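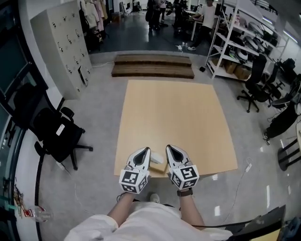
Dorothea Pell

Grants > Justice > Multano court reminders > Progress reports

Progress report to the Girosov Fund, second period, ending October

The Fund asked for a short account of where the reminder project at the Multano courthouse stands, and whether the second payment to Skilport should be released. My view on the payment is at the end. It hasn't changed much since spring.

The project sends text messages to people charged with minor offenses before each court date. The aim is fewer missed hearings and so fewer arrest warrants. Skilport supplies the messaging service and the court's own case system, Min, supplies the dates.

Enrollment

By the end of the period 1,403 defendants had been enrolled. Skilport's summary calls this "full coverage." I would not use that phrase. Of those records, 347 have no working phone number. Those people are enrolled in the sense that their names are in a table. The clerks enter whatever number is on the booking sheet, and the booking sheet is often filled in at two in the morning by someone with other things to do.

We have asked for the number to be checked again at first appearance. The public defender's office agreed to this in principle. It is being done in one of the three courtrooms.

Hearings and missed dates

So far 630 enrolled defendants have reached a scheduled hearing. The missed-hearing rate among them is lower than the courthouse rate for last year, and you will see that comparison on the first page of Skilport's slides. I'd ask the Fund to be careful with it. Last year's rate includes traffic matters, where people skip court far more often, and ours leaves them out. People who give a good phone number may also be the ones who were going to turn up anyway. Until we have a proper comparison group I can't say the messages did anything, and neither can the vendor.

The comparison group was due in the first period. It was delayed because the court wanted every defendant to get the messages from the start. I understand why a judge would feel that way. It does leave us with very little to measure against.

Wrong dates

We logged 12 cases where the message gave the wrong day or the wrong courtroom. All came from continuances that were entered in Min after the nightly export had run. In two of them a warrant was issued, and both were withdrawn once defense counsel showed the judge the message. Skilport describes this as a data problem on the court's side. The court describes it as a Skilport problem. The export now runs twice a day, which helps, but a continuance granted late on a Thursday for the next morning will still slip through. We have asked for a manual override at the clerk's desk and have no date for it.

Spending

Staff costs are under budget, mainly because the data position stayed open for most of the period. Message fees are over. Skilport bills for undelivered texts, a point I raised before the contract was signed — the wording stayed as it was.

Next period

We will start the comparison group with new filings only, if the presiding judge signs the order. We will stop counting records without a working number as enrolled. Spanish messages are written and waiting for court approval.

On the second payment, I recommend holding half of it until the override is in place. If the Fund prefers to pay in full, I'd at least want the fee for undelivered messages taken out first.

Share (12)
0 comments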